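By the time the clock over the library door got round to two, Etenesh Gebremichael had said "one more go" so often that the younger kids had started saying it for her. The robotics club was meant to finish at noon on Sundays, but Domard had been misbehaving since breakfast, and she was never one to leave a machine in a mood.

Domard was the arm. Hailu was the program that told it what to do, named after her grandfather, who had also been clever and slow and fond of doing things his own way. Between them they had 48 tries in the notebook, written up in purple pen, and the carrot had come out of perhaps half of them with any dignity.

"He's thinking," said Clasis, who was nine and had a soft spot for the rabbit.

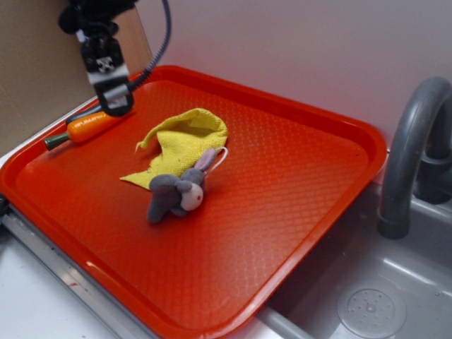
"He's waiting," said Etenesh, and she pulled her stool a bit closer — the squeaky one, as it happened, so that everybody looked round. "You remember what we changed?"

Clasis did remember. They had made him go down slower, and they had told him to leave the cloth alone, and the rabbit too, no matter how much it might look like something worth picking up. It had taken most of the morning and a whole packet of ginger biscuits.

"Can I press it this time?"

Etenesh thought of her own first club, back in February of a very cold year, and of the teacher who had let her press the key when there were older kids lined up ahead of her. She slid the laptop along the bench.

"Go on, then, love," she said. "Nice and gentle."

Clasis wiped both hands on her jumper, took a big breath and pressed.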